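About us | How we work
Reading time: 3 minutes

Hello! We're Dosolel, a small outfit that teaches robot arms to pick things up and put them down again, and (this is the bit most people come to us for) writes down the rules for doing it well. I started the company in a spare room with one second-hand arm and a very patient landlord. There are 10 of us now, and we've got proper benches.

Most of our work is for people who have bought a pair of arms, got them moving, and then found that every person on the team runs them a bit differently. One person zeroes the joints before each session, another does it on Tuesday if they remember. Six months on you've got a pile of recordings and you can't compare any of them. I made every one of those mistakes myself, so I do have sympathy!

Our answer is a set of house rules we call Clerutent. It's 56 rules at the moment, and I'd love it to be fewer. The first few are about the bench itself: plain surface, walls on the sides and back, bases bolted down, one object out at a time while you're learning a new task. Then there's a long section on cables, which I will happily bore you with over a cup of tea. Leave enough slack for the arm's full reach, keep the loop out of the space between the arms, and check it again whenever you change a program.

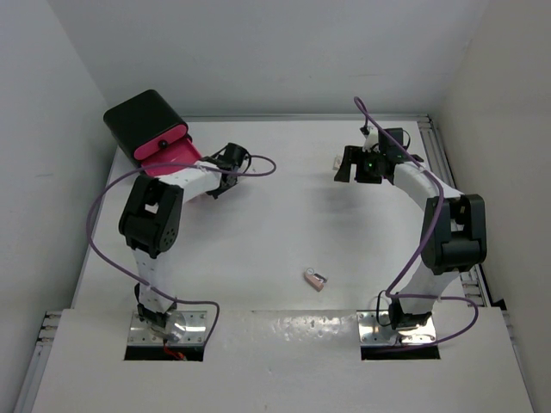 The rules grew out of a job we did for Besson, who wanted their day and evening shifts to work the same way. We sat with both shifts and wrote down what they did, and the first draft came to 292 notes, plenty of them contradicting each other. Boiling that lot down took us until April. What was left is the stuff people really do stick to, and if a rule gets ignored for a month we either rewrite it or throw it out.

A few of our favourites, if you want a flavour. Keep hands outside the walls while the motors are on, even for a tiny nudge. Say out loud that you're about to start. Use ordinary things from the desk drawer for practice, and log what they were, with any name printed on them, so the next person can use the same thing. Close the fingers slowly on anything round. And if a grip looks odd, stop and write it up before you try again (we've logged 1,063 grips in the current notebook, odd ones included, and the odd ones are the pages we go back to most).

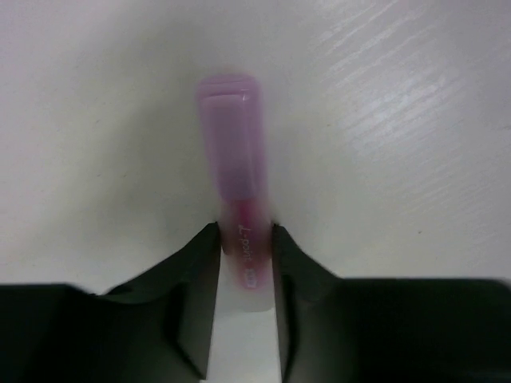 Practice grip on a pink L-point marker, held close to the lower end.

We also run a two-day course called Trulladier, for people who'd sooner learn this at a bench than from a document. You'll spend the first morning without switching anything on, which gets a few groans, and by the second afternoon you'll be writing rules for your own set-up. Bring your own objects if you like, we're always glad of new ones.

If you'd like a copy of the rules, or you think one of them is wrong, drop us a line. I read everything that comes in and I do answer, usually over lunch.

Filed under: Who we are, Good practice, Robot arms
Page last updated: April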